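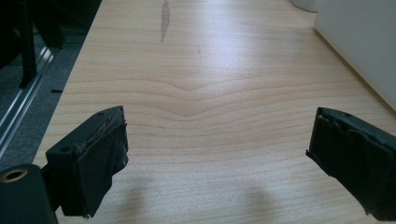 Planning the Equipment for a Low-Cost Hand-Held Gripper Station

Student project report, Ancombe Technical Institute
Project group Jima

1. Introduction

The task of our group was to plan the purchase of equipment for a second work station in the teaching laboratory. The station is used for recording simple hand tasks with a hand-held gripper, such as picking up a cup or folding a cloth. The recordings are used later by the students of the robot control course. Until this year the laboratory had one station, and the students had to share it. In September the waiting list was already longer than the semester allowed.

We were given a limit of 349 dollars for all parts which are not already in the laboratory store. The computers, the desk and the printing machines do not count in this limit. Our supervisor asked us to deliver a list of parts, a plan for spare parts, and a short explanation of each decision. This report contains all of them, and also the mistakes which we made in the first version of the plan.

2. What we had at the beginning

The first station stands in the room beside the machine shop. Its gripper is called Cludavus, after the name which an earlier group gave to the drawing files. The body and the fingers are printed in black plastic. The fingers have black padding on the inner faces. On the gripper body there is a brass-colored threaded ring, and we wanted to keep the same thread in the new gripper, so that the accessories can be exchanged between both stations.

Before we made any list, we looked at the condition of the old gripper. The plastic was in good condition. The padding was not. On both fingers it has folds, and in some places the edge is frayed and lifts from the finger. For a student who only wants to try the station it is not important. For a recording it is important, because the object can touch a fold in one trial and a flat place in the next trial.

We also looked at the desk. It is a light wooden surface, and when the light is strong the middle of it becomes almost white in the camera view. This was not in our task, but it changed the budget, as explained in section 5.

3. How we made the list

We divided all parts into two groups. The first group is parts which are bought one time, for example the camera, the screws and the handle. The second group is parts which are used up. In the first version of our plan the second group had only one line, "tape," and a very small amount of money beside it. The laboratory engineer returned the plan to us and asked how many times a year we will change the padding. We did not know the answer.

To find it, we used the notebook of the first station. Every user must write there when something is repaired. The entries are not complete, and some are difficult to read, but it was clear that the padding is the part which is mentioned most often. Second was the cable of the camera. The printed parts were mentioned only a few times, always after a fall to the floor.

From the notebook we decided on a rule: the padding is replaced after every 20 hours of use, also when it still looks acceptable. We think this rule is a little strict. We prefer it to a rule which depends on the opinion of the user.

4. Comparison of the options

4.1 Buying a finished gripper

We asked for a price from Phí, a small supplier who sells a finished hand-held gripper for schools. The product is well made and the documents are very clear. The price was over our limit without the camera, and the delivery time was 30 working days. The fingers also use a different thread, so our accessories would need an adapter. We did not choose this option, but we recommend to ask again if the laboratory has a larger budget in the future.

4.2 Printing the parts by ourselves

The drawing files of Cludavus are free for us to use, and the laboratory store has enough black material for several sets. The cost of printing is therefore only time. One complete set takes the printer most of a day, and the holes must be cleaned by hand afterward. The threaded insert must be pressed in with a hot tool, and we needed two attempts before it was straight.

We chose this option. The money which is saved goes to the camera and to the parts which are used up.

4.3 Padding material

We compared three materials: ordinary black electrical tape, thin rubber sheet with glue on one side, and silicone pads cut to size. The electrical tape is the cheapest and every student can apply it, but it makes folds at the corners. The silicone pads have the best surface. However, the glue did not hold well on our printed plastic, and one pad moved during the first afternoon. The rubber sheet is between these two. It must be cut exactly, and for this we printed a small cutting guide.

Our decision is rubber sheet for the inner face, with the guide included in the box of the station. A roll of tape stays in the box for quick repairs - but it must be written in the notebook when it is used.

5. Light and desk surface

During a trial at the desk, the reflection on the wood was so bright that a white cup was hard to separate from the background. We first wanted to buy a new lamp. This would cost more than all the padding for the year.

We then tried a gray cloth from the store, laid flat on the desk. The reflection was much weaker, but the cloth moved when an object was pushed. A matte desk mat with a rubber back solved this. It is not expensive, and it can be rolled and put away when the desk is needed for other work. We put the mat in the list and removed the lamp.

We want to say that some recordings should still be made on the bare wood. If all the data comes from one gray mat, the students in the control course will only have one type of background.

6. Final list

Bought one time:
Camera with wide lens
Camera cable, two pieces (one is spare)
Threaded inserts, one small bag
Screw set, stainless
Matte desk mat with rubber back
Storage box with lid

Used up during the year:
Rubber sheet with glue, 5 sheets
Black tape, two rolls
Cleaning alcohol and wipes
Replacement blades for the cutter

Taken from the laboratory store:
Black printing material
Hot tool for the inserts
Desk and computer

The complete list is inside the limit of 349 dollars. We left a small reserve, mainly for the shipping of the camera, which comes from a different supplier than the other parts.

7. Order of purchase

We recommend to order the camera first. It has the longest delivery time, and the holder cannot be finished before the camera is measured. The inserts and screws should come in the same order as the rubber sheet, because this supplier asks for a minimum amount. The mat can be bought in a local shop at any time.

The printing should start while the camera is on the way. We suggest to print two additional fingers for each side immediately, when the printer is already adjusted for this material. In the past a broken finger stopped the work for several days, and the reason was only that the printer was occupied by another course.

8. Problems and open points

Our estimate for the padding depends on a notebook which is not complete. If the new station is used more than the old one, the rubber sheets will be finished before the end of the year. The next group should compare the real use with our list in the middle of the second semester.

We did not include the working time of students in the cost. If it was included, the difference between the printed gripper and the finished product from Phí would be smaller. Our supervisor noted this too, and we agree with it.

The last open point is the storage. At present the old gripper is left on the desk after use, and the padding collects dust there. The box in our list is large enough for one gripper with its cable. A second box for Cludavus should be requested from the general laboratory budget.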